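Arm sags and drops the cube halfway through a pick, no error shown

Posted by gillura_bench, Thu 12 June
Tags: servo, power, pick and place

I have a small desktop arm made from printed links and hobby bus servos. The job is simple: pick a green cube off a paper sheet and put it in a cardboard box. It ran fine through April. Now it gets partway up with the cube, the upper joint goes limp, and the whole arm sinks to the table. No error in the log. After a power cycle it works again for a while.

Last night I ran 248 cycles and it went limp on 187 of them, mostly on the lift. I have already swapped the shoulder servo and reloaded the Vinisow firmware. The converter light stays on the whole time, so I don't think it is power. Wiring is as shown.
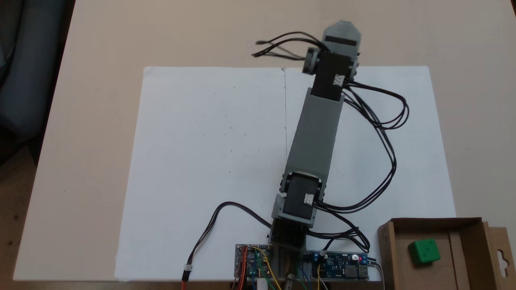 Mühlbauer: A lit LED only tells you the board has some voltage on it. It will stay lit through a dip that is long enough to reset a servo. Put a meter on the supply at the far servo, not at the converter, and set it to record the minimum. Then lift the cube with the arm stretched out, the worst case for the shoulder. If the minimum falls below what your servo's data sheet allows, you have your answer. The usual fix is thicker supply wire and a second feed to the upper joints. Also keep your hands out from under it while you test — a limp arm comes down faster than you expect.

fletivora: had the same thing, was a bad servo. buy a new one

servo_816: I would look at the cables before buying anything. On mine, a loop pulled on the connector at one end of the travel and the joint lost power for a moment. Move the arm slowly by hand with the power off and watch each plug. Give the loops enough slack for the full reach, then tie them to the link so the plug takes no load. My test was 100 cycles with no cube, then the same with the cube. 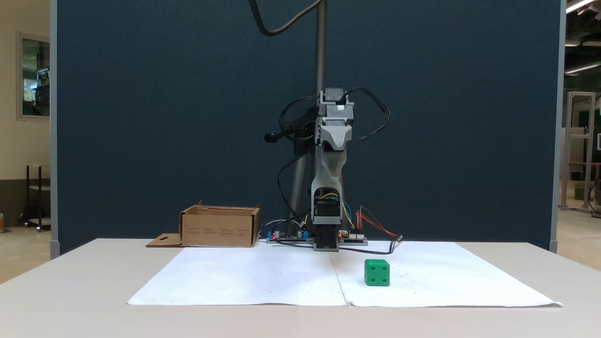 Gripper down at the paper, green cube to the right of it.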